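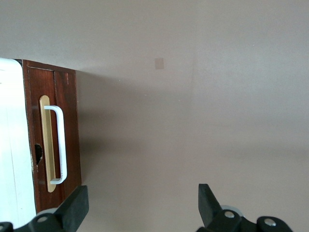
Progress report: moving the reading room controllers off the old system image

To: Bradley Kettle, Tatcombe Fund
From: the Rokska maintenance team
Date: 23 July 2018
Period covered: February to now

Where we are

You gave us money to do something dull, and we are pleased to report that it has been every bit as dull as promised, with a few exceptions described below. The job was to take the small single-board computers that run the lights, blinds and heating in the Pickering reading rooms, get them off an operating system release that stopped receiving fixes, and put them on one that still gets them. There are 20 boards. Fourteen are done and in daily use. Four are built and waiting to be swapped in. Two are a sadder story, and have their own heading.

The grant application said we'd be finished by now. The grant application was written by people who had not yet opened the boxes.

What was done

The first few weeks went on finding out what we had. The inventory we inherited was a spreadsheet with a column called "notes" in which the most common entry was "ask Rob." Rob has left. We logged in to each board, listed what was installed, and compared the results. No two boards matched. One had a full desktop installed, a web browser, and a card game with a saved session in progress.

We then settled on a single base image and wrote a build script to produce it. The script takes a blank memory card and turns it into a working controller in a little under 20 minutes, most of it spent downloading packages. Everything particular to a room (its name, its network address, which relays do what) lives in one short settings file that gets copied on at the end. If a card dies, and cards do die, whoever is on duty can write a new one from the printed instructions. We tested the instructions on a colleague from accounts. She got stuck at step four, we rewrote step four, and she then got stuck at step nine. The version now in the binder is the third.

Updates

Security fixes now install themselves overnight. Anything that would restart the lighting service waits until the rooms are closed, a rule we added after the lighting service restarted during a talk. The speaker carried on in the dark and was, we hear, quite good.

Each board sends a short message every morning saying what it installed and whether it needs a reboot. For the first month these went to everyone on the team, with the result that everyone on the team made a mail rule to hide them. They now go to a single status page, which shows a board in red if it has been silent for a day. People do look at the page. It's on the screen by the kettle.

The old passwords

We found the factory password still in place on most of the boards. We would like to present this as a discovery, but one of us had set several of them up. All logins on the new image use keys, remote login as the administrator is switched off, and the controllers sit on their own part of the network, where they can't reach the public wireless and the public wireless can't reach them. The outside port that had been opened "for a week" to let a contractor in was closed in February. We don't know which week it was opened for.

Bollar

Bollar is the small program we wrote to translate between the heating units and everything else. It was written for an old version of the language runtime and the new system image ships with a newer one. We had budgeted a few days to move it across. It took most of the spring.

The main trouble was how it handled text coming from the heating units, which send the degree sign in an encoding of their own devising. The old runtime didn't care. The new one cares deeply, and stopped the program each time a temperature came in. As temperatures are the only thing a heating unit ever sends, Bollar was running for less than a second at a stretch. That's fixed. While we were in there we wrote tests, of which there were previously none. There are now 372, and they run before any change goes out. They have already caught one bug, introduced by the person who wrote the tests.

The two sad boards

The controllers in the map room and the basement store are an older model. They will boot the new image, slowly, and then run out of memory when Bollar and the blind controls are both active. We tried trimming services. We tried a swap file, which made the basement blinds respond to the button after up to 70 seconds, by which time the person had usually pressed it again, so that the blinds went down and then back up.

We recommend replacing both boards. We have put them behind a stricter firewall rule for the moment and they are still doing their old job on the old software. It's the part of this report we like least.

Money

We are under on equipment, having reused every case and power supply that worked. We are over on staff time, and Bollar is the reason. The two roughly cancel out and we are not asking for more. We would like your permission to move what is left on the equipment line to pay for the replacement boards, plus a handful of better quality memory cards. The cheap ones were a false saving and we have a drawer of them to prove it.

Still to do

Swap in the four finished boards. These have to be done on closed days, and the reading rooms have few of those over the summer.

Replace the two older boards, if you agree to the change above.

Run a full restore from backup. We have backups. We have restored single files from them. We have not yet wiped a working controller and brought it back, and until we do we would rather not use the word "backups" too confidently.

Write down what to do when the next system release comes out. The plan is to move one board first, leave it alone for a month, then move the others. The team has agreed to this in writing, so that we can be shown it later.

Hand over the status page to the Pickering front desk, who have asked whether it can also show the weather. It can't at the moment. It's on the list, near the bottom.

The next report will follow once the last boards are in. The build script, the settings files and the current instructions are in the shared folder, and your login for it still works. You may want to change the password.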